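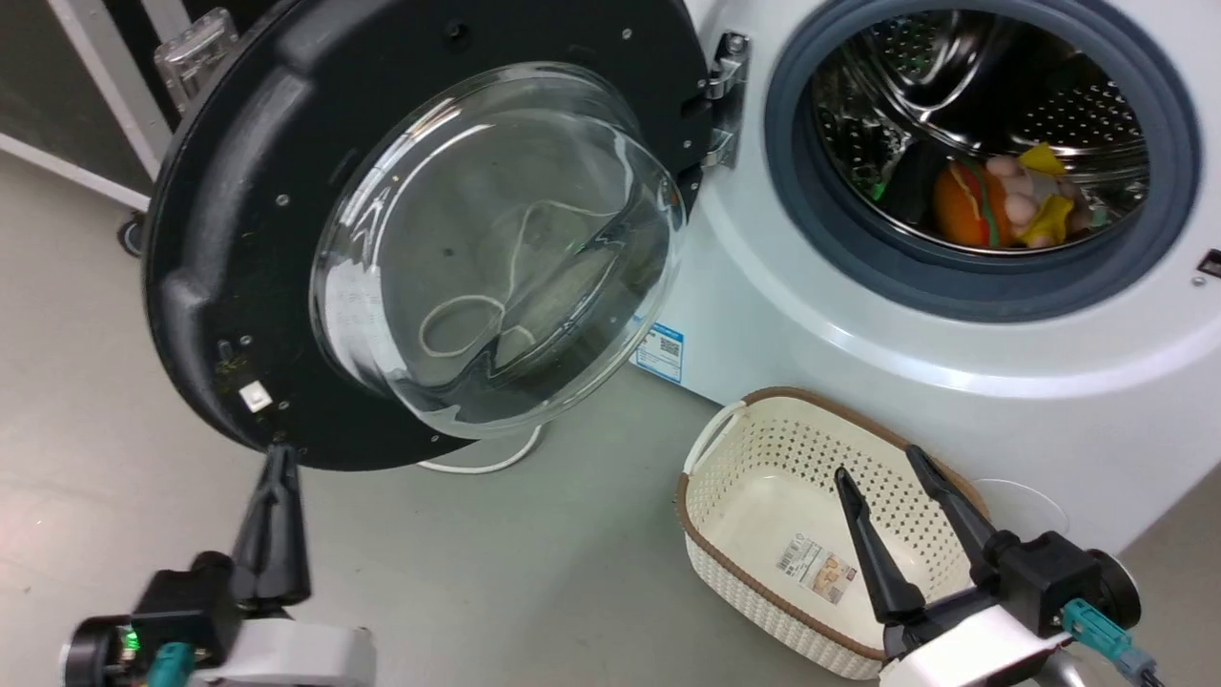 A front-loader with its door open.

27 July 2018
By Tormod Hovland

My mother kept a drawer in the kitchen for string. It held other things too, rubber bands and bread ties and a few keys that had long outlived their locks, but we called it the string drawer, and if you needed to mend something on a Saturday afternoon that was where you started. I've been thinking about that drawer all summer, mostly because I've been thinking about waiting, and how little of it we let ourselves do anymore.

I should say that I'm as impatient as the next person. I stand in front of the microwave and watch the numbers. I have hung up on the pharmacy after 2 minutes of perfectly nice piano music. But this spring our internet went out for nine days (a line was down past Midtbø, and the crew had bigger problems than us), and somewhere in the middle of it I found that I had stopped reaching for my phone and started sitting on the back steps after supper, doing nothing at all. It was lovely! I'd forgotten that an evening has a shape to it, that the light goes off the neighbor's roof first and then off the pear tree, and that the birds get quite loud and then quit all at once.

Waiting used to come built into the day. You waited for the bus, for the kettle, for your sister to get off the phone. You waited six weeks for a thing you had ordered from a catalog, and by the time it came you had imagined it so thoroughly that the real one was almost beside the point. My friend Chunhua Meng grew up over her parents' tailoring shop and remembers the customers who came early on purpose, 45 minutes early some of them, so they could sit in the two chairs by the window and talk. Her mother kept a dish of hard candy there. When the shop moved to a bigger place the chairs didn't fit, and people took to dropping their hems at the counter and leaving, and Chunhua says her mother missed the talk more than she ever let on.

I know how this sounds. Plenty of waiting is just misery, and anyone who has sat up for a test result or a late teenager can tell you so. I don't want that kind back and I wouldn't wish it on you. What I miss is the small, low kind, the kind with an end you can count on, when some job is getting itself done and all it wants from you is to stay in the neighborhood.
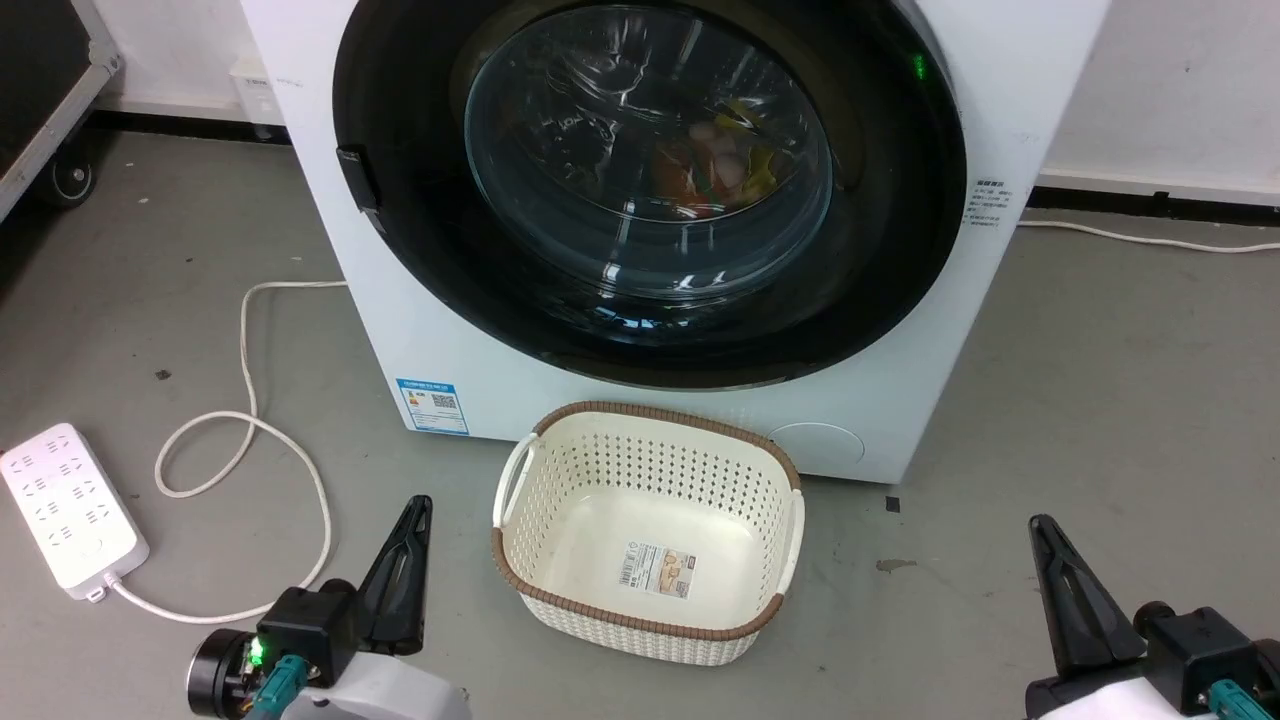
Colorful laundry behind the glass.

Laundry is the best of these, I think, and it may be the last one left in most houses. You can't hurry it and you can't really go anywhere either, so you read a few pages, or write the note you owe your aunt, or stand at the window with your coffee. I've had some of my better thoughts between the first spin and the second, and one or two of my better conversations, too.

So I've made myself a small rule for August, and you're welcome to borrow it. Whenever something is going to take a while, I leave the phone in the other room and let it take a while. I tried it yesterday in line at the post office, and the man ahead of me told me at some length how he stakes his tomatoes, with old stockings, tied in a figure eight so the stem can move. I've got a few plants flopping over by the fence, and I went home and looked in the drawer for something to tie them with.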